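Getting More Sleep Out of Your Bedding (And Less Laundry Drama)

I used to wash my sheets whenever I remembered, on whatever setting the machine was already on, and then wonder why everything felt like cardboard by spring. After 46 years of making beds I have finally got a routine I like, so I'm putting it all down in one place.

Go easy on the detergent. I use half of what the bottle says for a load of sheets and they rinse out so much softer. If yours already feel stiff, run them through once with no soap at all and a cup of white vinegar in the rinse. The smell goes away as they dry, I promise!

Skip the fabric softener on towels and on anything fleecy. It coats the fibers and then your towels just push the water around. I bought a set of those felted dryer balls from Gruvon instead and toss them in with every load. They thump like crazy, so don't run them at bedtime.

Wash the duvet cover inside out and buttoned up. I learned this one after fishing three socks, a pillowcase and a washcloth out of the corners of mine. Leave it open and it swallows everything in the drum.

Now, getting the cover back on. I do the burrito roll: cover inside out flat on the bed, comforter on top, tie the corners, roll the whole thing up from the closed end, flip the opening around the roll and unroll it again. The first time I tried it I ended up with a knot the size of a dog (and a few bad words), but now it takes me less time than the coffee does.

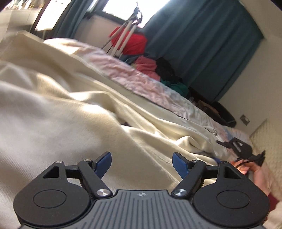 Bedding day again.

Pillows need a wash too, twice a year if you can manage it. I do mine in May and again when the heat comes on. Two at a time so the washer stays balanced, then low heat in the dryer until the middles are dry, and I mean really dry. Squeeze them hard. If there's a cool clump in there, they go back in.

For thread count, please don't let anybody sell you on the huge numbers. My favorite set is a plain 200 percale from Nernitz and it's crisp and light and has outlasted two fancier ones. If you sleep cold you might like a sateen better, but I roast in it.

Stains: cold water first, always. For the yellowish ones on pillowcases I make a paste of baking soda and a little dish soap, rub it in with an old toothbrush and leave it for an hour before washing. Face cream is the worst offender at my house.

Storage is simple. Fold the flat sheet, the fitted sheet (or ball it up, I won't tell) and one pillowcase, and tuck the lot inside the other pillowcase. One bundle per bed, no digging. I keep mine on the top shelf with a bar of soap still in its wrapper, and they smell lovely.

Last thing, keep your bedroom cooler at night. We set ours to 62 and I stopped kicking the covers off at three in the morning. My feet complained for a week, so I bought socks.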